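Short fiction

The Glove Shift

Reading time: 3 minutes

Print | E-mail

Take 261. Again.

She reset the table, tapped the pedal, waited for the tone. The tone was late. Everything at Drava was late on a Friday, the trams, the pay, the tone. Then it came and she lifted her hands and the other hands lifted too, a blink behind her own.

Reach. Close. Lift, hold, set down. Pedal.

Good take or bad take, you had to say which. Two keys. Green for good. She had pressed green 18 times in a row that morning and then got frightened of it, and pressed red on one that was perfectly all right, just to feel like somebody was judging.

The order was for 1331 by the end of October. Ursu wanted them clean. Clean meant no dithering. If you stopped in the middle of a reach to think about your mother, the machine would learn to stop in the middle of a reach, and somewhere in a kitchen in Derkitham, a year from now, a pair of black gloves would hang in the air over somebody's supper, thinking about her mother.

She had said this to the night man once. He said it dosen't work like that. Then he said, well, it sort of does.

Four o'clock. Light hard on the white board. She pulled up the wrist views to see if the left one was drifting again.

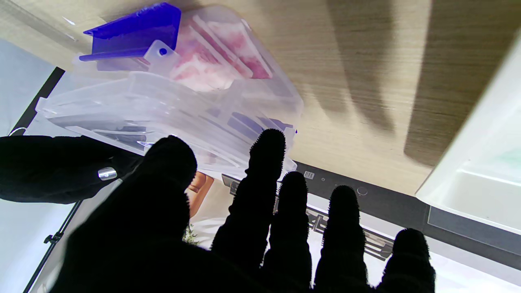
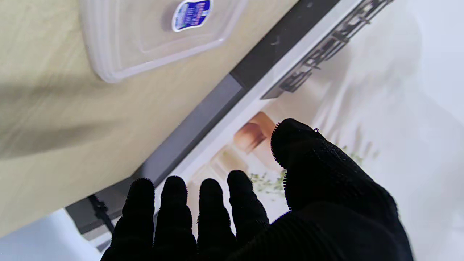 Not drifting. Fine. She shut the window and put her hands back up.

It was the fingers that got to her, when anything did. You never see your own hand from down there, from the wrist looking up. Only a very small animal you were carrying would see it like that. She went home on the tram some nights and held her hand over her face, fingers spread, and the woman opposite moved seats.

Take 262. Reach. Too quick, knocked it. Red.

Take 263. Green.

Her mother had done piecework in Parneck. Collars. Almost 466 a week in a good week and she could turn one with her eyes shut, and did, she'd be talking to you over her shoulder with the thing going round under her thumbs. When she got ill the talking went first and then the names and then the stairs. The hands stayed. She sat in the chair by the window turning collars that weren't there. Right to the end, neat little corners, press, flip, next.

So where was it kept, that's what she wanted to know. Not the head. The head was gone by then.

Take 270. Pedal. Tone.

She wasn't suposed to do anything extra. It was in the sheet, one task one take, no gestures. But the tone had gone and her hands were up and the light was on that said it was listening, and she found her thumbs had moved. Press. Flip. The black gloves did it too. Badly, a blink late, knitted fingers bumping at nothing. Press, flip, next. She did one whole collar. Then another, slower, so it could see.

Pedal.

Two keys.

The corridor lights were going off outside, first the far end, then the middle. Someone was whistling by the lift. The cursor sat there and blinked at her, good take or bad take, and she thought of the kitchen in Derkitham, the supper going cold, an old man looking up from his plate at the thing's thumbs.

Green.

She wiped her face with her wrist and reset the table.

Take 271.

12 shares | 4 comments

Print | E-mail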